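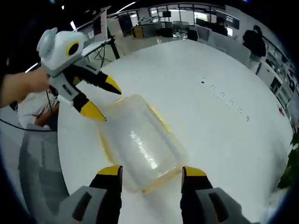

Trí Lại
Program Coordinator, Stasley Community Meals

Progress report to the Prustico Fund, August 2019

The second stage of the grant went mostly to the kitchen at Giáp Hall. The old cool room failed its inspection in the first week and we had to bring its replacement forward. Sundent supplied and fitted the new unit for $2,000, which came out of the equipment line. The labour was included in the price.

We now cook on two mornings a week and send meals to 42 households. Ten of these joined during this stage, most of them referred by the clinic. Eight households have left the program, five because they moved out of the district.

Reusable containers are being tried on the northern run. Returns have been slower than we hoped. Drivers now ask for the empties at the door, and we have put a reminder on the menu sheet.

Two items are behind schedule. The allergen labels still need to be translated into Vietnamese, and the second driver has not finished her food handling certificate. Her course was moved to the next intake.

Spending is within budget apart from fuel, where we are slightly over. We would like to move the unspent printing money across to cover it and ask for your approval in writing. Receipts and the updated budget are attached.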